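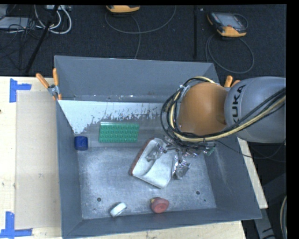 How to Transcribe and Index an Oral History Interview

Posted 2023-09-26 by Jaruwan Ongart

So you've done your first interview. You sat at somebody's kitchen table, you drank the coffee, you got the release form signed (please tell me you got the release form signed), and now there's a sound file on your computer and you're wondering what on earth to do with it. Pull up a chair. I've been typing up interviews for the Drirkthorpe collection for a good long while, mostly with people who worked at the Rimico cannery or grew up on the streets behind it, and I'm going to walk you through the way I do it.

Before you type a word

Make two copies of the recording and put them in different places. One can live on your computer and the other on a drive in a drawer at somebody else's house. Leave the original file completely alone, including the bit at the start where you fumble with the recorder. You'll work from a copy.

Give the file a plain name with the speaker's last name first, then the year, then a number for the session. We use Paucar_2023_01 and so on. If you interview the same person again next July, the new file will sit right under the old one and you won't have to hunt for it.

Next, listen to the whole thing once without typing. I know, I know! You were there, you remember it. But you were also watching the clock and thinking up your next question, and you'll be surprised how much went past you. Keep a scrap of paper handy and jot down every proper name you hear: people, streets, churches, dogs. When I first listened back to Hernán Paucar, who ran the number three line at Rimico, I had a list of names down both sides of an envelope and could spell maybe half of them. I phoned him that evening and we went through it, and he told me another story about the loading dock while we were at it, which is a hazard of the work and a very nice one.

Typing the first draft

Set yourself up with a player that lets you slow the sound down and jump back a few seconds with one key. A foot pedal is lovely if you can borrow one. Headphones are a must, even cheap ones.

Start the page with a short heading that gives the speaker, the interviewer, the place and the length of the recording. After that, use each person's full name the first time they talk and their last name from then on. Put in a time mark every couple of minutes, or whenever the subject changes, so a reader can find the spot in the audio.

Go in short stretches. An 80 minute interview took me most of a week when I was starting out, an hour or two each morning, and I was cross with myself for being slow. Don't be. If you use one of the automatic transcription programs, it will save your fingers, but you still need to listen to every minute against the page. The one we tried turned "the cooker room" into "the cuckoo room" from beginning to end.

What to keep and what to leave out

This is where people get into arguments, so I'll just tell you what we do.

Keep the speaker's own words in the speaker's own order. If Mrs. Duangkaew says "we was all of us down there by five," then that's what goes on the page. Don't tidy her grammar. Don't swap in a better word, even when you're sure you know what she meant.

Leave out most of the ums and the throat clearing. Leave out your own "mm-hm" and "oh, wow," too (I say "oh, wow" a great deal, I've learned). Do keep a false start if it shows the person changing their mind about something, like a date or who was in the room.

Use square brackets for anything you add. [laughs] is fine, and so is [long pause] or [telephone rings]. If you can't make out a word after three tries, type [unclear] with the time beside it and move on. Someone with fresh ears can often get it right away.

Try not to spell out an accent. Write "going to" or "gonna" according to what you hear, but stop there. Funny spellings are hard to read, and they can hurt the feelings of a person who gave you a whole afternoon.

Checking it over

Have a second person listen to the recording while reading your draft. Theerawat Ruangrit does this for me and I do it for him. He marks his changes in another color and we talk over anything we disagree on.

Then send it to the speaker. Print it in large type, double spaced, and put a stamped envelope in with it. Your letter should say that they may fix names, dates and spellings, and that they can ask for a passage to be closed if they've had second thoughts. Many people are startled to see how they talk when it's written down, and some will want to rewrite the whole thing in their best English. I usually call and have a chat at that point. If a person still wants changes, we keep the corrections on a separate sheet, filed along with the transcript.

Give them a month, and then ring up gently.

Making the index

An index is a simple list of what gets talked about and when. Read through the finished transcript with a pencil and note each change of subject, then type it up with the time first:

00:00 Childhood on Mohmand Street, parents' boarding house
06:40 First summer job, sorting peas
11:15 The whistle, shift times, walking to work
19:30 The strike and the soup kitchen at the church

I aim for 14 entries or so in a one hour tape. Fewer than that and people can't find things; many more and you've nearly typed the transcript over again.

Use the same words every time. Pick either "cannery" or "plant" and stick with it, and keep a running list of your choices where everyone can see it. Ours has grown to 1,002 terms, and Tassanee Wattanapong, who looks after it, will send you a very kind note if you invent a new one without asking.

Putting it away

Save the transcript in two forms, one as plain text and one that prints nicely. Store both in the same folder as the audio, the release form and any letters. Give the speaker a bound copy as well, and ask whether their children would like one. We took a box of them over to the reunion in Cloltholm and came home with an empty box and a list of six more people who wanted to be interviewed.

If you get stuck on the wording for the release form, write to me through the contact page and I'll mail you a copy of ours.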